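Faut-il encore lire les généalogies à voix haute ?

Dernière mise à jour : octobre

Le lectionnaire abrégé que diffuse Zunard, et que notre paroisse utilise depuis l'Avent dernier, supprime ou rend facultatives la plupart des listes de noms. La généalogie qui ouvre l'évangile de Matthieu y figure entre crochets, avec une rubrique autorisant le lecteur à passer directement à la naissance. Les recensements des Nombres ont disparu. Les chapitres 1 à 9 du premier livre des Chroniques aussi, mais il faut reconnaître qu'ils n'étaient presque jamais proclamés auparavant. Je soutiens que cette coupe est une erreur de méthode, et que l'argument pastoral invoqué pour la défendre ne tient pas.

L'argument est connu. L'auditeur ne retient pas les noms, le lecteur les prononce mal, l'attention se perd. Un texte qui n'est pas compris ne nourrit pas, donc on le retire au profit d'un passage plus accessible. La notice d'introduction ajoute que le fidèle intéressé retrouvera le texte intégral dans sa Bible. Chaque proposition, prise isolément, est défendable. L'enchaînement l'est moins.

Premier point : la compréhension immédiate n'a jamais été le critère de la proclamation. L'assemblée à qui l'on lit Ézéchiel 1, les roues et les yeux, ne le comprend pas davantage qu'une suite de noms. Personne ne propose de mettre Ézéchiel entre crochets, sans doute parce que l'obscurité d'une vision passe pour profonde et celle d'une liste pour administrative. Il s'agit là d'un jugement littéraire, hérité de notre goût pour le récit, et un jugement littéraire doit être présenté comme tel lorsqu'il modifie ce qu'une communauté entend.

Deuxième point : la liste de Matthieu est construite. L'évangéliste annonce lui-même son plan au verset 17, trois séries de quatorze générations, d'Abraham à David, de David à la déportation, de la déportation au Christ. Pour obtenir ce compte, il omet des rois que les Chroniques mentionnent, Ochozias, Joas et Amasias, entre Joram et Ozias. La troisième série ne donne quatorze que si l'on tranche le cas de Jéchonias d'une certaine façon. Les commentateurs anciens ont vu la difficulté et l'ont discutée. On a souvent rapproché le nombre quatorze de la valeur numérique du nom de David en hébreu ; l'hypothèse est plausible, elle n'est pas démontrée. Dans tous les cas, un lecteur qui saute les seize premiers versets saute une composition théologique, et le verset 17, quand on le garde seul, devient le résumé d'un texte absent.

Troisième point, souvent cité et rarement entendu : quatre femmes apparaissent avant Marie. Tamar, Rahab, Ruth, et celle que Matthieu ne nomme pas, désignée comme la femme d'Urie. Chacune interrompt la formule. L'effet n'existe qu'à l'oral et dans la durée. Il faut que l'oreille se soit installée dans la répétition d'« engendra » pour percevoir l'écart. Une note en bas de page signalant la présence de ces femmes transmet une information. Elle ne produit pas l'interruption.

On répondra que ces remarques supposent un auditeur instruit. J'en doute. La répétition agit sur tout le monde, et les enfants y sont plus sensibles que les adultes. Les litanies des saints sont des listes, et aucune réforme n'a songé à les réduire à trois noms suivis de points de suspension. Les noms des défunts de l'année, lus en novembre, sont une liste. Les familles attendent le leur et écoutent les autres en attendant. Une généalogie biblique demande la même disposition, avec cette différence que personne, dans l'assemblée, n'y attend son grand-père. 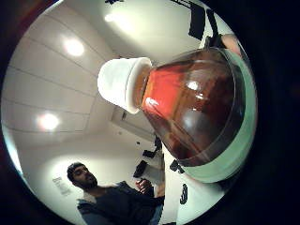
Reste la question du lecteur, la seule objection pratique que je juge sérieuse. Zorobabel, Salathiel et Aminadab intimident. Une mauvaise prononciation met mal à l'aise celui qui lit et distrait ceux qui écoutent. Mais la difficulté est technique et admet une réponse technique. L'édition Cao imprime les noms propres avec un accent sur la syllabe à appuyer et un retour à la ligne après chaque génération. Une lecture préparée avec cette mise en page prend 2 minutes. L'édition Sera, plus dense, compose le même passage en un seul paragraphe justifié, et je comprends que l'on recule devant lui. Le choix typographique fait ici une bonne partie du travail que l'on attribue au texte.

Il faut aussi examiner le renvoi à la lecture personnelle. Il suppose que le fidèle ira chercher chez lui ce que la liturgie lui a retiré. Or la coupe agit comme une consigne. Un passage entre crochets est un passage déclaré secondaire par une autorité, et il sera lu, ou plutôt non lu, en conséquence. Les plans de lecture annuelle suivent déjà le mouvement : celui d'Endness, que plusieurs groupes bibliques ont adopté, contourne les Chroniques en les disant « consultables ».

Je ne demande pas que l'on proclame les neuf premiers chapitres des Chroniques un dimanche matin. La brièveté a ses droits et toute sélection est un choix. Je demande que les crochets soient retirés du premier chapitre de Matthieu, que la forme longue redevienne la forme ordinaire à la messe de la veille de Noël, et que la forme brève soit imprimée en annexe, pour les cas où elle s'impose. La rubrique actuelle fait l'inverse et laisse au lecteur, quelques instants avant de monter à l'ambon, une décision qui ne devrait pas être la sienne.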